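Home | Kitchen | Storage | Guides | Contact

We use cookies to remember your basket and your settings. Accept | Manage

Section 4: Setting up your mug stand

I wrote this section after my neighbor Barry Haslam put his Hukarell stand together in a hurry and then called me to ask why it rocked. So go slow, have a coffee (in some other mug, obviously), and clear yourself a bit of table first.

4.1 Before you start

1. Pick a flat spot. I like to work on a big mat, because bamboo dents more easily than you'd think and a mug that rolls off onto bare table makes a horrible noise.

2. Wipe the base with a barely damp cloth and dry it right away. Don't soak it, and please don't put it in the dishwasher!

3. Turn the post into the base by hand until it stops. If you need a screwdriver or pliers, something is crossed - back it out and start over.

4. Push down on each corner of the base. If it rocks, try it on another surface before you blame the stand. Barry's was fine, his counter wasn't.

Note: If you're gluing the post (you don't have to), leave it alone for 60 minutes before you hang anything on it.

4.2 Hanging the first mug

Start with one small mug. Lay it down on the mat near the stand so you can get a feel for which way the handle wants to go, and keep the heavy ones in the cupboard for now.
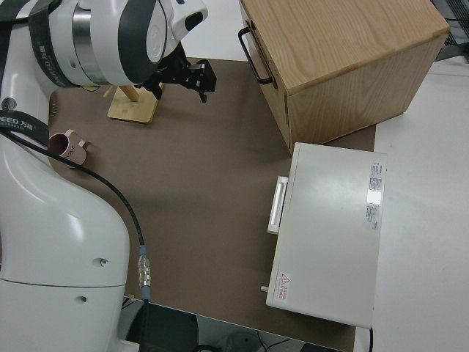 5. Pick the mug up by the body and bring the handle to the tip of the peg. The pegs lean upward, so you want to come in a little from above and let the handle slide down toward the post.

6. Let go slowly. The mug will tip a bit and then settle, and I still hold my hand under it for a second out of habit.

7. Add the next mug on the opposite side if your stand has a peg there. The bigger Bellance stand takes up to six mugs, but I'd load it in pairs so it never gets lopsided.

Caution: Chunky handles with a tiny opening may sit right on the tip of the peg and look like they're on. Give the mug a gentle tug. If it moves forward, it isn't hanging properly, so find it another home.

4.3 Looking after it

Rub in a little food-safe oil when the bamboo starts to look dull. I do mine every September, when I'm cleaning out the cabinets anyway, and Joanne Greenwood (she tested this guide for me) does hers whenever she remembers. Both stands look great! Check the post for wiggle while you're at it and give it a turn by hand if it's come loose.

Replacement pegs are listed in Section 6.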